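4.3 Setting up a simulated tabletop task

This section covers loading a kitchen task in Jostero, checking the start state and running a first planned motion. It assumes that the Pleltimness planning server has been installed as set out in section 3 and that the arm model has passed the joint limit check in 4.2.

Before you begin

Close any other Jostero session on the same machine. Two sessions will compete for the physics port, and the second will start without contact forces and without giving an error.

Note: Task files made before the March release use the old frame names. Convert them with the command jostero-convert before loading. The converter leaves the original file as it was and writes a copy with the ending _v2.

Loading the task

1. Open a terminal in your project folder and type jostero start --headless=no.

2. Wait for the line "world ready". On a machine with no graphics card this can take over 300 seconds the first time, while the meshes are being cached.

3. In the Task menu, choose Load, then Kitchen, then Stove and bowl.

4. Set the random seed to 23. The values in this section were taken with that seed, and other seeds will place the objects differently.

5. Click Reset once. The arm moves to its start pose and the physics clock goes back to zero.

6. Click Pause. Do not step the clock until the start state has been checked.

Checking the start state

7. Select the front camera and compare the view with Figure 4-6. Small differences in shading are caused by the graphics driver and may be ignored. Differences in the position of the stove, the bowl or the gripper may not.

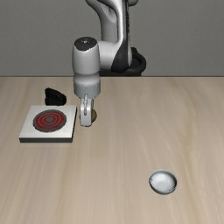 Figure 4-6. Front camera view, with the gripper beside the stove and the white bowl at lower right.

8. Open the Objects panel and check that each object has a pose and a collision shape. A missing collision shape is marked with a dash in the last column.

9. Turn on Show Occlusion. Objects that are partly hidden from the selected camera are listed with a visibility score. In the front view the small rounded object at the gripper is largely hidden by the finger, so expect a low score for it.

Note: The visibility score is worked out from the rendered mask and does not come from the detector. A low score does not mean that the detector has failed, but a pose estimate made from that camera alone should not be passed to the planner. Add the wrist camera under Perception, Sources, and set Fusion to Weighted.

10. Save the start state under a name of your own. Do not overwrite default.state, as the regression tests read it.

Planning the first motion

11. In the Planner panel, set Target to bowl and Approach to From above.

12. Set Clearance to 2 cm. This is the smallest gap the planner will allow between any link and any object that is not the target.

13. Set Obstacles to All. The stove is a fixed obstacle in this task and must stay in the list, even for motions that lead away from it.

14. Click Plan. The path is drawn as a line of sample points. If the planner reports "start in collision", the gripper is closer to the stove than the clearance allows. Lower the clearance for the first segment only, under Advanced, Segment Limits.

15. Look through the path with the slider before running it. Check the elbow as well as the gripper – the path line follows the tool point and gives no sign of what the upper links are doing.

16. Click Run. The motion is split into 8 segments, and the log records the tracking error at the end of each.

Caution: The Run button sends commands to whichever driver is active. If the status bar reads LIVE in place of SIM, the same path will be sent to the physical arm. Set the driver to SIM and lock it under Settings, Safety before starting this section.

Replaying a log

Logs are written to the Dosance folder in the project directory. To replay one, load the start state saved in step 10, then choose Log, Replay. A replay uses the recorded joint positions and does not call the planner, so changes to clearance or obstacles have no effect on it.

Section revised 16th October by Rozália Simon. For the driver settings of the Hendricks controller, see 4.4.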